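Défaut de fermeture des doigts lors du pliage de vêtements matelassés : constat et mesures retenues

Publié le 18/07/20

Le présent billet rend compte d'une anomalie relevée au mois de mai sur la pince à deux doigts employée dans le cadre du projet Skisine, consacré à la manipulation de textiles en milieu domestique. Les séances antérieures, menées sur des serviettes et des chemises, n'avaient donné lieu à aucune observation particulière.

Sur une série de 100 prises effectuées sur des vêtements rembourrés, 81 ont été jugées conformes. Les autres présentent un même défaut : la consigne de fermeture est enregistrée comme exécutée alors que le tissu n'est pas retenu. Le journal, tenu au moyen de l'outil Zanel, ne permet pas de distinguer ces prises manquées des prises valides.
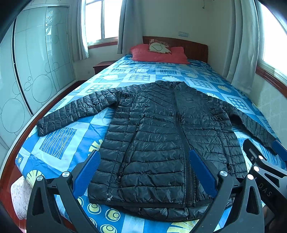 Temps de lecture : 2 minutes

Le doudoune noire à surpiqûres horizontales concentre la majorité des incidents. Les boudins se compriment entre les patins bleus texturés, puis reprennent leur volume, et l'enveloppe lisse glisse. Le voisinage de la fermeture à glissière et de la poche constitue une zone défavorable. Un petit point blanchâtre et effiloché est par ailleurs visible près d'un angle de l'ourlet. Son origine n'a pas été établie et il ne saurait être imputé à la pince sans examen complémentaire.

L'analyse a écarté l'hypothèse d'une usure des patins. Le seuil de détection, fixé à 800 dans la configuration livrée par Nistelard, avait été déterminé pour des étoffes minces. Un garnissage épais suffit à l'atteindre avant que la prise ne soit assurée.

Les dispositions suivantes sont applicables à compter de ce jour. Toute fermeture sur un article rembourré est suivie d'un léger soulèvement de contrôle. La vitesse de fermeture est ramenée à 60 % de sa valeur nominale. Les enregistrements du mois de mai sont retirés du jeu de référence jusqu'à leur relecture intégrale. Les vêtements présentant un accroc sont écartés des essais.

La révision du seuil a été demandée à Nistelard. Le module Gachanja, qui exploite les mêmes données, demeure suspendu dans l'intervalle.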